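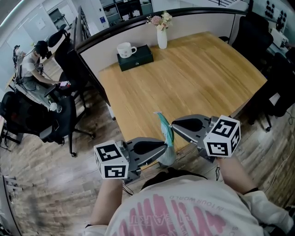 Page 4 of 13

WORKROOM AND BREAK AREA WALK-THROUGH
Checklist with comments

Site: Pokstead, upper floor
Filled in by: Bernice Mensah
Read and answered by: Cecilia Bawa
Period: March

Marks used: OK, FIX, WATCH, N/A. The old form had a fourth mark, "satisfactory," and I have stopped using it. On the last round every single line was satisfactory, including the line for a door closer that had been off its hinge plate since winter. If I can't say why something is OK, it gets WATCH.

SECTION C. TABLES AND SURFACES

C1. Table stands level and does not rock
OK. Leaned on all the corners. The last report says the feet were "adjusted by Lewis." I found no sign that anyone adjusted anything, but it doesn't rock, so fine.

C2. Top free of splinters, lifted edges and sticky patches
OK. It's a light wood-grain top and crumbs vanish on it. Wipe it whether it looks dirty or not. I ran a dry cloth along the near edge, where people stand, and the cloth did not come back clean.

C3. Items set back from the working edge
OK for now. The green box, the mug and the vase are all on the far side, away from where hands are busy. I would like to believe this is the rule being followed. I suspect it's just where they ended up.

C4. Nothing stacked that could tip
FIX. There's a mug sitting on the lid of the dark green box. A lid is not a shelf. Anyone who wants something out of that box has to move a mug first, and sooner or later somebody will lift the lid with the mug still on it. I was told it's "only there for a minute." Put it on the table or take it to the sink.

C5. Glass and ceramic items stable
WATCH. White ceramic vase, small bouquet, pink and cream flowers. I have nothing against flowers. I do have a question about who changes the water, and I got two different answers. It stands right beside the box, so whoever goes for the lid also goes past the vase. Move it a hand's width to the right.

C6. Small packets and wrappers
WATCH. The little blue-green and white plastic packets get handled over the table and the form assumes they all end up in the bin. Do they? I checked under the table and along the bottom of the low wall. One torn corner, kicked up against the wall. A scrap of plastic on a smooth floor is a slip, and the cleaning sheet from Wollia lists this floor as swept daily. I'd like to see that sheet signed by the person who does the sweeping.

Reply, C.B.: The sheet is signed by the shift lead. I've asked for the sweeper's initials as well. The packets can go in a shallow tray in the meantime.

Comment on the reply: A tray is good if it gets emptied. Add it to the form as its own line or it won't be.

SECTION D. CABLES AND FLOOR

D1. Cables clear of feet and knees
FIX. Thin black cables hang down toward the floor on the standing side of the table. Thin and black is the worst kind, because you see them after your foot does. Clip up the slack before anyone steps sideways. The form asks only about cables "across walkways," and I think that wording lets too much through. Change it to "any cable that reaches below the tabletop."

D2. Cables on desks gathered
WATCH. The desk past the partition has cables and a white cup on the same surface. They don't have to be touching for this to be a bad idea. Cup to one side, cables to the other.

D3. Extension cords
N/A for this table. Two on the floor plan, none where the plan puts them. Somebody should correct the plan.

SECTION E. PARTITION AND SEATING

E1. Low wall firm when pushed
OK. White panels, dark rail on top, curved at the far side of the table. I pushed it at both ends. The Sirero leaflet in the binder says the panels are good for "1000 light leanings," and I would love to know who sat and counted. People do lean on it. Check the fixings each month and forget the leaflet.

E2. Top rail free of objects
OK. Keep it that way. The rail looks like a ledge and will be used like one as soon as somebody needs a place for a coffee.

E3. Chairs
WATCH. Tall black office chair with a headrest. The line asks whether the chair is "ergonomic," which is a word on a sales tag and tells me nothing. Does the height lever hold? Does the back lock? Those are the questions to print. The lever held when I sat on it for about 2 minutes. I did not test it with anyone heavier.

E4. Route from desk to exit clear
OK at the time I walked it, a little after 4 p.m. I make no promises for the morning, when deliveries come in.

ITEMS CARRIED OVER

Door closer: still FIX. I am told a part is on order. I was told the same thing last round.

First aid box: contents list says full. Opened it. No small bandages. FIX, and date the list when it's refilled.

Mug on the green box: to be cleared the same day. I'll look again on the next round without saying when.

Reply, C.B.: Agreed on all of the above except E3. The chair passed when it was bought, and I don't see the need to test it again.

Comment on the reply: Passed by whom? Leave it at WATCH.

Signed: B. Mensah
Continued on page 5 (Section F, sinks and kettle)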